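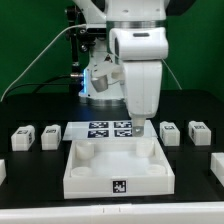
Bench tips for sharing a cell with an arm, from the Dustmont shop

Set the tray before the shift starts and leave it there. Hand loading is now a short job; most of the hour goes to checking labels and clearing faults. 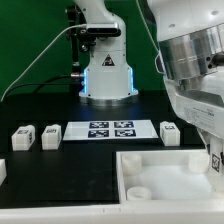 Tagged blocks on the black top, tray at right.

Wipe every tag with a dry cloth after 100 cycles. Replace any tag with a lifted corner.

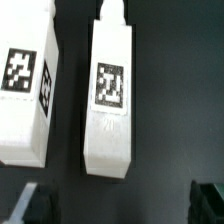
Tags on adjoining faces of the blocks.

Log each stop by code. Angharad Lougher reviewed 37 stops in June and traced 11 to smudged tags.

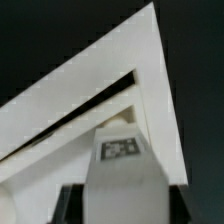

Operators who used to load parts now rotate through inspection every 13 days. Post the rotation beside the stop log.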